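Let the Old Midfielder Walk

Every spring I get into the same argument with my brother-in-law, and every spring we both enjoy it far too much to let it go. He believes a soccer player past thirty-five is taking a spot from a kid. I believe a team with no old legs in it is a team that panics, and I've been going to small-club games long enough to have watched a good deal of panic.

Take our own club, Flutura, which plays on a field you can see from the highway if you know when to turn your head. On a good night we draw 800 people, and a fair number of them come for the sausages. For years the middle of the field belonged to Aivar Lapiņa, who never ran if he could stroll. I've heard grown men shout terrible things at him for it. But watch where he strolled! He'd drift over to the spot where the ball was going to be, wait for it like a man waiting on a bus, and pass it along to somebody faster. It drove the other team up the wall, and some of our own supporters too.

In March the club let it be known that he'd be moving to the bench, and that the average age of the starting side would come down to something close to what you'd find in a college dorm. The new coach likes pressing, and pressing takes lungs. I understand that, I really do. I've seen what a hungry bunch of 20-year-olds can do to a tired defense in the last quarter hour, and it's a lovely thing to watch when they're yours.
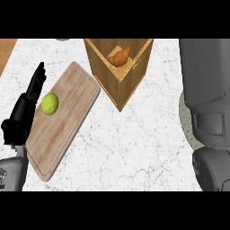 Still, I keep thinking of the away game at Nonier, the one with the wind. We were up by 2 goals with not much left to play, and the kids were so excited they kept charging forward, all of them, like somebody had left a gate open. Lapiņa put his foot on the ball near the corner flag and simply stood there. Then he turned and rolled it backward, and you could feel the whole team take a breath. I don't know how you teach that. I suppose you stand next to it for a few seasons.

My brother-in-law says this is sentiment, and that I'd have kept the leather ball if it were up to me. Well, maybe. I'm fond of things that have been around a while -- I drive one and I live in one. But I'd ask him, and the coach too if he reads this, to give the man half an hour here and there when the game gets wild. Let the youngsters press all they want until then.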